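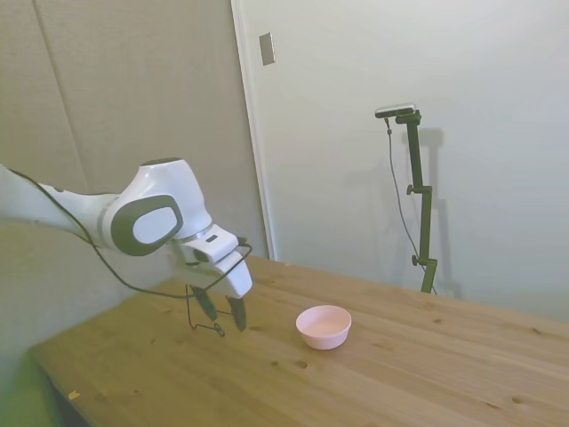
Pink bowl on the pine table, Flirnwood room, March round.

Table and tabletop check – Flirnwood room
Comments typed up the same afternoon, so forgive the rambling. I use the Modutberg sheet for these, the one with room for remarks under each line, and I always fill the remarks up. If you only want the results, read the first word or two after each item and skip the rest!

1. Tabletop surface
OK, with a comment. It's bare pine and I like it very much, but bare pine needs a hand run over it now and then. I went over the whole top with my palm, then again with an old nylon stocking (it snags on splinters long before your skin does). No snags in the middle. One slightly rough patch near the front edge, which I sanded lightly with the grain. Please don't put oil on it until we've agreed on which one.

2. Knots
OK. There are plenty of small dark ones and I pressed on each with a thumbnail. None of them moved. If one ever starts to sit lower than the wood next to it, mark it with pencil and tell me.

3. Crumbs and bits
Wipe again. Small stuff shows up on wood this light, and there was a little yellowish fleck near the front left. Dry cloth first, then a damp one, and don't leave water standing on it.

4. Legs and wobble
OK. I leaned on all 4 corners and it stayed put. The bolts took a small turn each – less than last time. Height is 65 cm at the front, same as on the old sheet.

5. Bowl
OK. I checked the rim with a fingertip all the way round and found no chips and no sharp spot. It's on the Vatport list as item 117, and the number on the list is right now (it had been swapped with a tray, my mistake). Wash by hand in warm water, please, no scouring pads. I do love that pink.

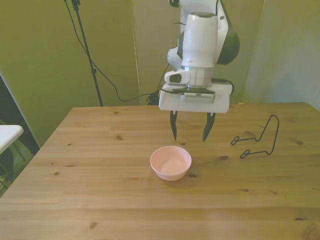 6. Small loose items on the top
Comment. My rule for any table is that the things on it should either stand up properly or be put away, and I'm a bit of a bore about it. Flat things get leaned on, and thin flat things catch on sleeves. So the bent black wire piece lying to the right, with the tall loop and the little curls at its ends, goes down as "stand up or store." The curls are the bits I'd watch with a knitted cuff! The bowl can stay out, it's easy to see against the wood and has a decent bit of table around it.

7. Cables
Attention. There's a cluster of black cables and connectors on the floor near the far edge of the table, and I'd like those gathered up and kept off the walking line. I've put 5 reusable straps in the drawer by the door. Follow any cable by hand to its end before you strap it, and leave some slack.

8. Tripod stand behind the table
Attention, minor. Check that the feet are fully spread and the collars are tight. I tightened what I could reach from the left side. Anyone wiping the far edge should go slowly there.

9. Wall and panels
OK. I gave each panel a gentle push at shoulder height. Dust along the bottom, as always.

Still open: items 6, 7 and 8, plus a second wipe for item 3. I've sent the sheet over to Subramaniam for the folder and kept a copy in the drawer with the straps. If you close something off, write the month next to it and add a word about what you did – even "wiped" is fine.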